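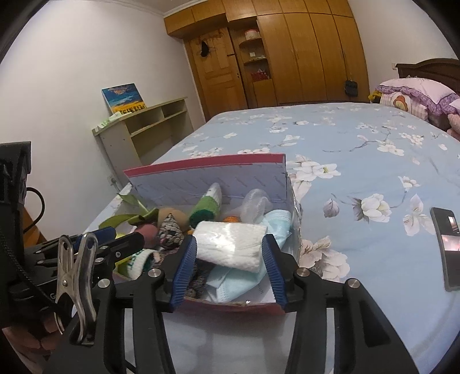 Set Pieces and Late Goals in the Grondum League
Project report, sports studies, second draft

Why this topic

I watch Selevau most weekends and it always feels like they score from corners and then let one in right at the end. Wanted to see if that was true or just me being annoyed in the stands. Report covers league games only, no cup.

What I did

Took 19 Selevau games, from the start of the season up to 6th December. For each game wrote down how each goal was scored (open play, corner, free kick, penalty, own goal) and the minute. Used the club match reports, and for the games I was at, my own notes. Where the two didn't agree I went with the club.

Problem – the reports are not always clear on what counts as a corner goal. If the first ball is cleared and then comes back in, is that still a corner? I said yes if the ball hadn't gone past the halfway line. Should of decided this before starting, had to go back and redo the early games.

Results

Selevau scored 14 goals from set pieces. Corners were the biggest group by far, mostly near post, mostly from the left side where the taker is a lot better. Only 4 came from free kicks. No penalties at all, which surprised me.

Goals let in after the 80th minute: 7. Two of those were in the same match, away at Lazaridis, when they were down to ten players. Took that match out and looked again and the pattern is weaker but still there.
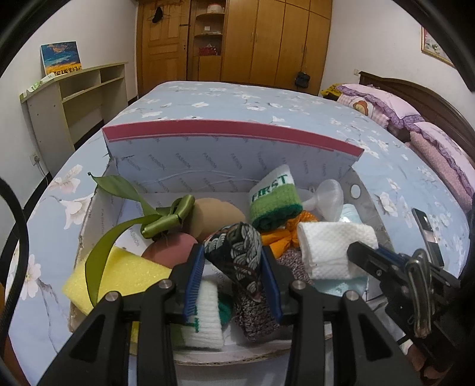 Box on the bed, with the ribbon and the yellow sponge.

Subs

Looked at this quickly becuase the late goals made me wonder about tired legs. Selevau make their first change later than the teams they play. Against Gaven the first sub came on with the game already gone. Can't say it causes the late goals, sample too small and I didn't have fitness data. The coach also had a thin bench in the fall – three defenders out at once.

What went wrong

Started the spreadsheet too late. Didn't record the score at the time of each goal, so can't tell if teams were chasing the game. Also no xG or anything like that, the league doesn't publish it.

Still to do

Add the January games. Do the same count for Gaven so there is something to compare with. Fix the chart labels, the colors on the corner chart are the wrong way around.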